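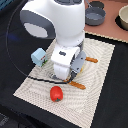

Vesirgate Tenants' Association
Minutes of the December meeting
Community room, 7:00 p.m.

Present: 32 members. Mayu Kaneko chaired.

1. Minutes of the last meeting
Approved with one correction. The bike rack is going on the Gilell Street side, by the mailboxes.

2. Heating
Members on the upper floors of the north building reported cold bedrooms overnight. Bodico, the heating contractor, bled the radiators in November but did not replace the valves. The management office says the valves are on order. Mayu will ask for a delivery date in writing. Anyone with a bedroom under 65 degrees should write down the time and temperature and drop the note in the association mailbox.

3. Laundry room
Two dryers are still out. Members asked for refunds on cards charged by the broken machines. The office will give refunds in person, mornings only. A request to open the laundry room until 11 p.m. was discussed. Residents living next to it objected to the noise. Vote: 7 in favor, 21 against, 4 abstaining. The closing time stays at 10.

4. Money
The account stands at $2,116. The Amano hardware bill for hallway hooks and door mats has been paid. A member asked why the mats cost more than last year. They are a larger size.

5. Snow
The plow cannot reach the back lot when cars park along the fence. Signs to go up before the first storm.

6. Other business
Lost cat from the south building has been found. Package thefts were raised again and carried over to January.

Meeting closed at 8:40 p.m.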